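Zotmont Gripper Trials

The Zotmont gripper trials are a series of side-by-side tests of robot grippers and of the hand-held tools used to record demonstrations for them. The work was started by Kevin Henao and Marek Mikuš at the Zotmont workshop, and it has grown into one of the most closely documented small comparisons of its kind, with every grasp logged, including the clumsy ones. The trials are best known for using ordinary household objects in ordinary furniture, a choice that has produced some wonderfully surprising results.

Background

Mikuš had spent several years fitting parallel-jaw grippers to small arms and was unhappy with the way they were usually compared. Most of the test sets he knew used blocks, cylinders and balls on a flat table. Henao proposed moving the tests into shelves, where the fingers have to come in from the front and the wrist has much less room to turn. The first shelf sessions took place in March and used two grippers, both driven by the same controller so that differences in timing would not hide differences in the fingers.

Tien-fu Yeh joined soon afterward to handle cameras and calibration. Qusai Ghanem wrote the logging software, called Julten, which stores the opening of the fingers, the path of the hand and the wide-angle video in a single record.

Grippers compared

The two main designs are known as Surora and Chuang. Surora has stiff fingers with flat rubber faces and closes quickly. Chuang has ribbed pads that give a little under load, and it closes at a slower, steadier speed. Both are parallel-jaw grippers and both can be mounted on an arm or on a hand grip, so a person can carry out the same task the arm will later attempt.

Square printed markers on the fingers let the software work out how far apart they are from the video alone. This was Yeh's favorite part of the build - it removes a cable and a sensor from the hand, and it makes the hand-held version light enough to use for a full afternoon. The markers do have to stay clean and flat, and early prints on thin paper curled at the corners and were replaced.

Test procedure

A session has 7 tasks, always done in the same order. They include pulling a book from a row, lifting a bottle by its neck or body, moving a lidded cup without losing the lid, and picking up a rolled towel. The operator starts with the fingers fully open and in front of the shelf, pauses, and then reaches in. Touching a neighboring object is recorded as a contact. Knocking one over ends the attempt.

The person holding the gripper is asked to watch the object and not the screen. Christos Kourkoulas, who has run more sessions than anyone else on the team, also recommends keeping the elbow low, and the advice found its way into the written procedure under his initials.

Results

The published set covers 495 attempts. Chuang did better with bottles and with anything that had a rounded side, and its ribbed pads were especially good on smooth plastic. Surora was faster in every task and clearly better with books, where its thin, stiff fingertips could slide into a narrow gap between two spines. Leaning books were hard for both. The usual failure was a finger landing on the cover of the next book and pushing the whole group sideways.

Towels gave the most enjoyable results of the series. Neither gripper needed much accuracy, and almost any closing position worked, but the towel often hid the lower part of whatever stood behind it. Attempts at those bottles failed more often, and replays showed operators reaching too low and catching the cloth as well. Ghanem later added a note field to Julten for exactly this kind of case.

Lidded cups remain the open problem. Gripping the knob lifts only the lid, and gripping the body requires more space between the cup and its neighbors than most shelves allow.

Camera comparison

Two lenses were also tried. The narrower one gave sharper detail and made printed labels easy to read, but it lost sight of nearby objects as the hand came close. The fisheye lens bends straight edges and leaves a black border around a round view, yet it keeps both fingers and most of the shelf visible right up to the grasp. The team settled on the fisheye for all later sessions, and Yeh's calibration notes for it are a real pleasure to read, full of small sketches and second thoughts.

Later work

A revised procedure was released on Thursday, November 30, 2023. It adds crowded shelves with mixed objects and asks operators to record a few slow approaches before each set of grasps. Work on a shorter finger for Surora is continuing, along with a softer pad for Chuang. 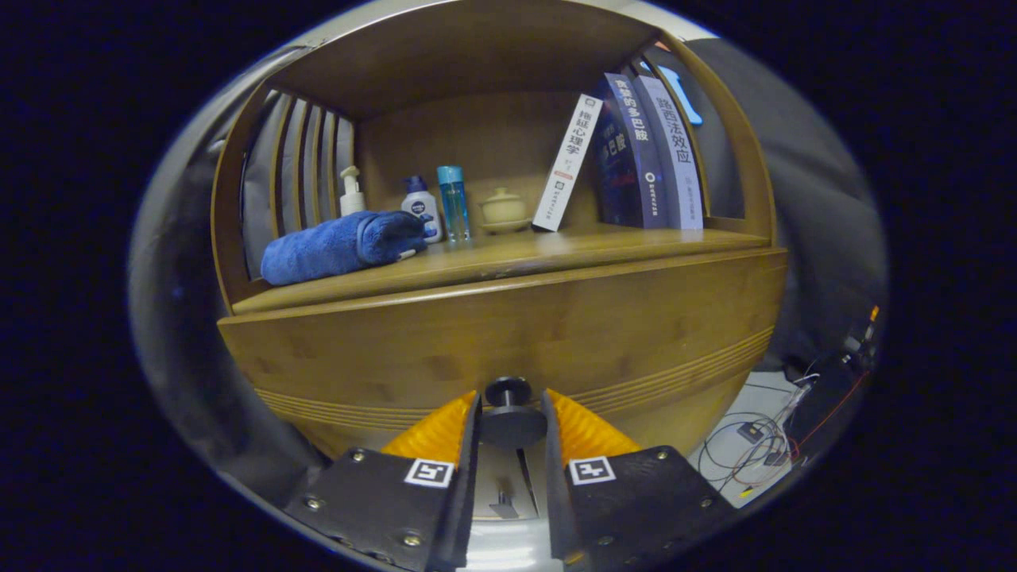
Hand-held gripper with ribbed orange pads and finger markers, facing a shelf of books, bottles, a lidded cup and a rolled towel.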